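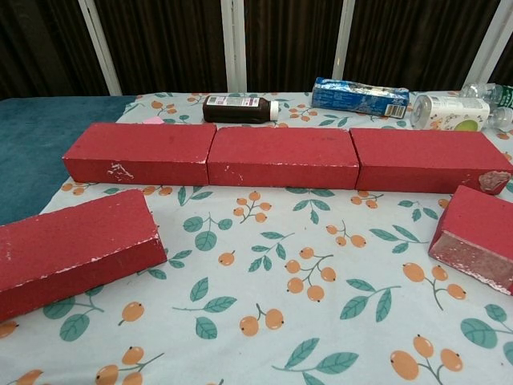

Keep the chipped ones, a reader wrote to us last October, because the chipped ones are always the bricks that got played with most. She had a set of 40 from her grandmother, had thought of repainting them, and in the end put the tin of red back in the shed. I have been turning her letter over ever since, as I have a weakness for big, plain toy bricks and a cupboard that proves it.

Mine are red, long and slab-like, and they have lived with us long enough to show it. The paint has a slightly chalky look now, there are pale scuffs low down along the edges, and in a place or two a whole patch has gone and the lighter stuff underneath shows through. They come out on the kitchen table, on the cloth with the orange berries and the teal leaves, and the first thing anybody does with them, whether they are three or seventy-three, is to push them end to end and make a wall.

I do think the wall is the best of it. A tower is over in a minute (and generally on somebody's foot), but a wall gives you something to put behind it. At our house it is whatever the table has to offer — a bottle lying on its side makes a very decent prisoner, or a boat in harbour, depending on the afternoon. Three bricks in a row are enough to get going, with a spare or two left nearby for the gate.

If you are looking for a set of your own, the second-hand stalls at Werari are still my favourite hunting ground, and I go early and come home late with far more than I meant to buy. Flarnetti sells new ones in a canvas bag, very handsome and very smooth, and I expect they will look better in ten years. Run a finger along the seams when you line up an old set. If the ends meet closely, with only a thin dark line between, you will get a good straight wall out of them, and a few knocks on the faces hardly matter.

As for cleaning, I use a barely damp cloth and a dry one straight after, and I leave loose flakes of old paint well out of small mouths. A set whose paint you know nothing about is better kept on a shelf for the grown-ups, who will play with it anyway when the kettle is on.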